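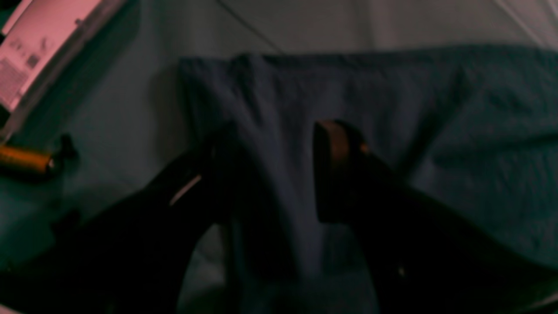

Dark blue cloth, crumpled.

To: Skorance Household List
Date: 2 February 2022
Subject: Re: Drying clothes indoors without the house going mouldy

On the Skorance Household List, a member in Pemdale wrote:

> Hello all, we've moved into a terrace with no garden to speak of, just
> a yard that gets no sun until spring. Everything is drying on an airer
> in the back bedroom and the window is streaming every morning. There's
> a black patch starting behind the wardrobe. The towels take days and
> come out smelling like a pond. My sister says buy a dehumidifier, my
> landlord says open a window, my mother says I use too much powder.
> Who's right? Also is a heated airer worth the money? I don't want to
> buy two big things and find I only needed one.

Well, I'd say all three of them, and your mother more than the others!

I lived in a terrace just like that for years (the back bedroom was north-facing, and you could have grown watercress on the sill) and I tried pretty much everything before I got it under control. So this is a long one, sorry, put the kettle on.

First, the spin. Before you spend a penny, run an extra spin on everything that will stand it. I do towels, jeans and bedding twice at the top speed, then give them a good hard shake before they go on the airer. The water you get rid of down the drain is water that never gets near your wallpaper. Jumpers I leave alone, having ruined a lovely green one.

Then the powder. I was putting in a great heaped scoop every time, because that's what we did at home, and our water is soft as anything. The stuff was never rinsing out. I cut it down to half, stopped using softener on towels altogether, and did one empty hot wash to clear out the machine. The pond smell went in a fortnight. Do have a look in the rubber seal and pull the drawer right out as well, mine had a sort of grey jelly at the back that I still think about.

Now the dehumidifier. I held out for ages because I thought they were for people with cellars. In the end I bought a Driteck, the middle-sized one, for £212, and I only wish I'd done it the winter before. When I first switched it on the little display said 84 per cent, and I thought it must be broken, so I borrowed a cheap gauge off my neighbour and that said 84 as well. With the door shut and the window shut it was down to 62 by bedtime. I've never got that room much lower with washing in it, and I've stopped trying, the mould hasn't come back and that'll do me.

Where your landlord comes in: yes, open the window, but open it wide for a short while in the morning and then close it. Don't have it on the latch all day with the dehumidifier going or you're just trying to dry out Pemdale. I made that mistake for weeks and couldn't understand why the tank kept filling up.

A few bits about setting it up. Put the airer in the middle of the room if you can possibly bear it, not up against the wall, and have the dehumidifier a little way off with the air blowing across the bottom of the clothes. Leave a gap between each thing. Hang shirts and dresses on hangers off the door frame or a curtain pole and save the rungs for small stuff. Towels over two rungs, so there's a tunnel up the middle. Turn pockets out. Socks I hang by the toe and my other half hangs by the cuff, and we've agreed not to discuss it.

Dark things want a bit of care too. Navy and black cotton shows every trace of powder, and if it sits balled up in the basket overnight it dries with creases that look like pale scratches. I wash mine inside out and get them out of the drum as soon as it stops. If I've forgotten (often) I just rinse and spin again, no point pretending.

The heated airer! I've had one and I gave it away. It was nice for warm pants in the morning, I'll give it that, but the bits touching the bars dried and the rest didn't, so I was forever shuffling things round, and all that damp still went up into the room. With a sheet over the top it was better. If you can only have one of the two, get the dehumidifier. I know there are people on this list who swear by theirs and I look forward to being told off.

As for the black patch, pull the wardrobe out a hand's width from the wall and keep it there. I cleaned mine with ordinary mould spray, window open, gloves on, old T-shirt, and then left it bare for a good while before painting. Don't paint straight over it, it comes through again and you've wasted the paint. If the patch is low down, or wet to the touch in dry weather, get the landlord round to check the gutter and the pointing, as that could be rain getting in and no amount of fiddling with airers will sort it.

One more thing, for bedding weeks. Avcı, the launderette at the bottom of the hill, has big dryers and they're not dear if you carry your stuff down already washed and spun. I do the double duvet cover and all the towels in one go, eight pound coins in my coat pocket, and read my book. It's warm in there in February and I get an hour of peace out of it.

Let us know what the gauge says if you get one. And does anybody know whether the Driteck filter can go under the tap, or is it hoover only? I've lost the booklet.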